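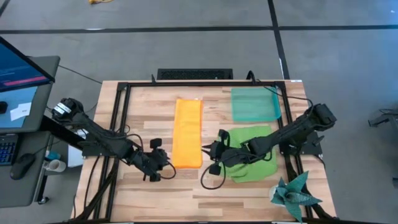 El servicio del vino comprende el conjunto de operaciones que median entre la salida de la botella de la cava y el momento en que el comensal recibe la copa. En los establecimientos de categoría media y alta, dichas operaciones se rigen por un protocolo escrito, cuya observancia corresponde al sumiller o, en su ausencia, al jefe de rango. El paño de servicio, llamado también lito, es el primero de los útiles que el alumno aprenderá a manejar. Para su empleo se dobla a lo largo hasta formar un rectángulo estrecho, tal como está doblada la toalla naranja sobre el tablero de madera clara, y se lleva sobre el antebrazo izquierdo. El lito reglamentario es de algodón o de lino blanco, liso y sin rizo, y se sustituye cuantas veces sea necesario durante el turno. Los tejidos de rizo se reservan para el secado de cubiteras y superficies, y en ningún caso entran en contacto con la cristalería.

El presente capítulo aborda la apertura, la decantación y la temperatura de servicio de los vinos tranquilos. Los vinos espumosos y generosos, por exigir una técnica propia, se estudian en el capítulo siguiente. Se da por conocida la clasificación de las copas expuesta en la unidad anterior.

Al finalizar el capítulo, el alumno deberá ser capaz de:
Presentar la botella por la derecha del anfitrión, con la etiqueta a la vista.
Cortar la cápsula por debajo del gollete y extraer el corcho sin perforarlo.
Determinar si un vino requiere decantación, aireación o ninguna de ambas.
Escoger la temperatura de servicio según el tipo de vino y la estación.

Caso de apertura: la sala Quartey

El restaurante Quartey dispone de 70 plazas y de una carta de 212 referencias, de las cuales 35 se ofrecen por copas. Su responsable de bodega, Iker Vallejo, advirtió en diciembre que un número creciente de botellas de tinto era devuelto por los clientes con la observación de que el vino resultaba alcohólico y pesado. Catadas de nuevo en la cava, las mismas botellas no presentaban defecto alguno. La revisión del circuito de servicio mostró que los tintos se subían al comedor a primera hora de la tarde y permanecían en un aparador contiguo a la cocina hasta la noche. El caso se retomará en el apartado de temperatura, donde se pedirá al alumno que proponga un circuito alternativo.

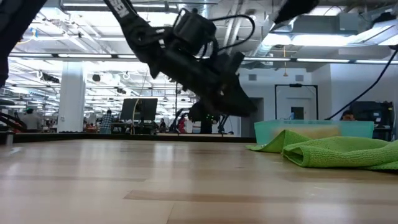

1.1 Apertura de la botella

La apertura se realiza siempre a la vista del cliente, sobre el gueridón o mesa auxiliar. La botella no debe girarse durante la operación: es la mano la que se desplaza alrededor del gollete. Se recomienda el sacacorchos de dos tiempos, cuya espiral ha de introducirse en el centro del corcho y avanzar en vertical, dejando fuera la última vuelta. Extraído el corcho, se limpia la boca de la botella con el lito y se comprueba por el olfato la ausencia de aromas anómalos.

En botellas de larga guarda, el corcho puede hallarse reblandecido o adherido al vidrio. Para estos casos se utilizará el extractor de láminas, que se inserta entre el corcho y el cuello mediante un balanceo suave. Si el corcho se fragmenta, el vino se filtrará al decantarlo y se informará de ello al cliente.

Términos clave
Gollete: parte superior del cuello de la botella.
Gueridón: mesa auxiliar en la que se efectúan la apertura y la decantación.
Lito: paño de servicio que el camarero lleva sobre el antebrazo.
Poso: sedimento natural de los vinos con crianza prolongada en botella.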